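Talk notes: Posting to lapsed customers
Jacobus Motaung, Clamano

Slide 1. Say hello, say what Clamano does. Keep it short. Ask who in the room has sent a mailing in the past year.

Slide 2. The Nernard list. They had 1,984 names, all people who had stopped ordering. We cut duplicates and anyone who had moved. Mention that cleaning the list took longer than the design.

Slide 3. The test. Two versions of the same letter, one with a voucher and one without. 200 of each went out in February before the full run. Pause here for questions on cost.
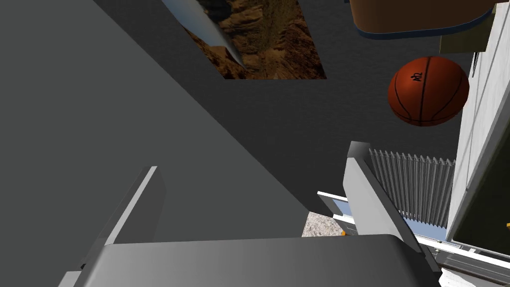
Slide 4: the two fingers of the gripper, rendered

Slide 5. Replies. 331 in all from the full run. Most rang up and did not use the web address. Point out that the phone number was in larger type.

Slide 6. What we changed for Briralum. Shorter letter, one offer, closing date near the top. They gave customers 30 days to reply.

Do not read out the price table. It is on the handout by the door.

Questions. If asked about email, say we send it a week after the post goes out.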